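Saker Toy Sorting and Storage Tray

Home / Nursery and Playroom / Storage / Trays and baskets

Product code: Plulow 47
Availability: in stock, sent from our Pidport warehouse

The Saker is an open metal tray for keeping small toys on a shelf or table where children can reach them. It has no lid and no catches. We sell it mainly to nurseries, childminders and waiting rooms, and a fair number go to people at home who are tired of deep toy boxes where everything good ends up at the bottom.

The sides are low enough for a toddler to see over when the tray is on the floor. The rim is rolled, so there are no wire ends to catch on sleeves.

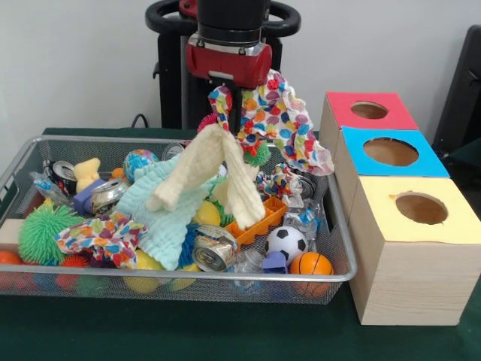 The tray comes in one width and two lengths. The short one is 37 cm and fits most cube shelving. The long one is 47 cm and is better on a table or a low bench. Please measure the inside of your shelf before ordering, as the rim adds a little to each side. Both lengths will stack when empty but should not be stacked when full.

Toys are not included.

What people keep in it

Soft balls, bath toys, play food, dolls' clothes, threading beads in bags. Very small parts can slip through the mesh, so for those we suggest the Caron liner, a cotton insert that ties at the corners and goes through the wash at 40 degrees. The liner is sold separately and comes in grey or oatmeal. It shrinks slightly the first time — wash it before you fit the ties.

If you run a busy room, two half-full trays are easier to live with than one heaped up. Children tip out a heaped tray to get to one thing.

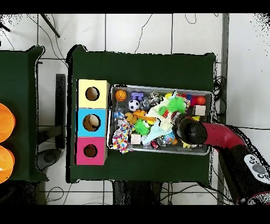

Themis Alexiou writes: We bought four of the long ones in July and they've held up well. I'd like a label holder on the short side, as the stick-on ones peel off the wire. Delivery took longer than the site said.

Label holders that clip over the rim are now listed under Accessories. They fit trays bought before the change as well.

Cleaning and care

Shake out crumbs and wipe with a damp cloth. For a proper clean, take out the liner and wash the tray in warm soapy water, then dry it with a towel. Leaving it wet on a draining board will mark the finish in time. Do not use bleach or a scouring pad. Dishwashers are not recommended.
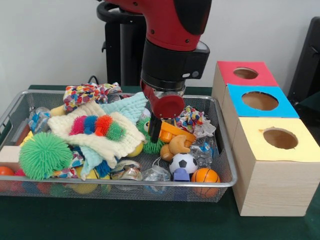
Delivery and returns

Orders over 200 pounds go free to mainland addresses. Smaller orders are charged by weight at the checkout. Orders placed before 2 pm leave the same working day. Unused trays can be returned in their original box, but we cannot take back liners once they have been washed.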